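Brestari Reuse
@brestarireuse

Thread on the plastic cups, as I said I'd do one in August. It's mostly about washing and storing them. 1/11

We started with 122 cups from Plerix, the faceted sort you can see light through. Most are purple. The order came with a few other colours mixed in and I've kept those separate for the children's table. 2/11

Washing first. They go in warm water with ordinary washing-up liquid and a soft cloth. No scourers. I used the green side of a sponge on one batch and they came out dull on the flat panels. They still work as cups but they look old, so those now live by the paint sink. 3/11

The corners where the panels meet the base hold on to squash. Orange is worst. A bottle brush gets in there in a couple of turns. I bought mine from Giltier and it has lasted longer than the supermarket one. 4/11

Limescale. We're in a hard water area and it shows on anything see-through. A splash of white vinegar in the rinse, leave for ten minutes, rinse again. I do this every second Saturday and not after each wash. 5/11

Drying. Upside down on a tea towel traps steam inside, and you get a ring. I lay them on their sides for the first half hour and then turn them over on a rack. They do roll. The facets slow them down a bit, but put a folded towel along the edge of the table if yours slopes. 6/11

Stacking. These will stick if you put them away damp. I stack up to 40 in a crate and no higher, with the crate on the bottom shelf. If two are stuck, stand the lower one in warm water and put cold water in the top one. Twist, don't pull. 7/11

Checking for cracks. Hold each one to a window and look down into it from the rim. A crack shows as a white line that doesn't follow a panel. Bright streaks that move when you tilt the cup are only reflections. Run a finger round the rim too, as chips are easier to feel than see. Anything with a chip goes in the recycling. 8/11

A purple one on its side, and one with a blue mug and a clear lidded container nearby: 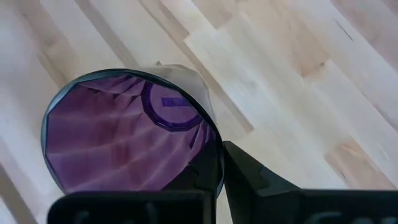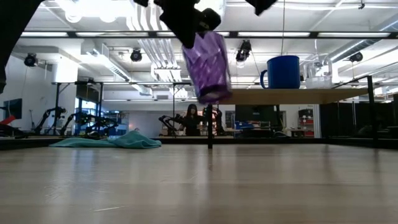
9/11 What goes on the shelf with them
Mugs at one end, lidded tubs at the other, cups in between. Mugs with the handles all one way, so you can pick one up without knocking its neighbour. Lids stay on the tubs or they go missing. I lost two in a month before I started doing that. Towels get hung up at the end of the day and washed with the tablecloths.

10/11 Borrowing
A full set is 325 pieces counting plates, bowls and cutlery, and you can have any part of it. Tell me how many people are coming and I'll pack for that plus a few over. Please bring things back rinsed. They don't need to be properly washed, I'd sooner do that myself with the vinegar.

11/11 Collection is from the side door on Bermúdez Street, after four. Bring a box or a couple of strong bags. If the cups have to travel on a back seat, put a tea towel between the layers, and wedge the box so it can't slide. Message me here if you want a set for half term, there are still some left.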